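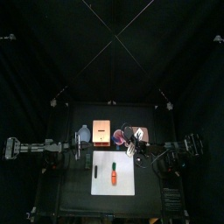 Fig. 1. Dark cloth on the walls, two small gray lights up high, blue jug at the left rear.

Courses > Still Life Drawing > Week 2 > Handout: Light and Value

Light and value, notes from class. K. Kanaan, September 4, 2024

Value = how light or dark. Forget color for now. Squint until the small stuff drops out.

Five parts on any round form:
- highlight
- light
- halftone
- core shadow
- reflected light (always darker than you think, everyone overdoes it)

Cast shadow is seperate. Edge sharp near the object, softer as it goes out.

Dark backdrop - lost edges on the shadow side. Let them go. Don't outline the jar just to save it.

One light first. Two lights = two sets of shadows, pick the main one and keep the other quiet. Stand the lamp high and to one side, 45 degrees or so. Front light flattens everything.

Paper: Bataineh toned gray, 128 sheets left in the cupboard, take two each. White chalk for lights only, never mix it with charcoal, goes chalky blue.

Homework
1. Value scale, nine steps, no gaps betwen 4 and 6 this time
2. One white cup, one lamp, an hour max
3. Read Wenemley p. 200 to 228, skip the part on varnish

Bring a kneaded eraser. Critique first thing, pin up before you sit down.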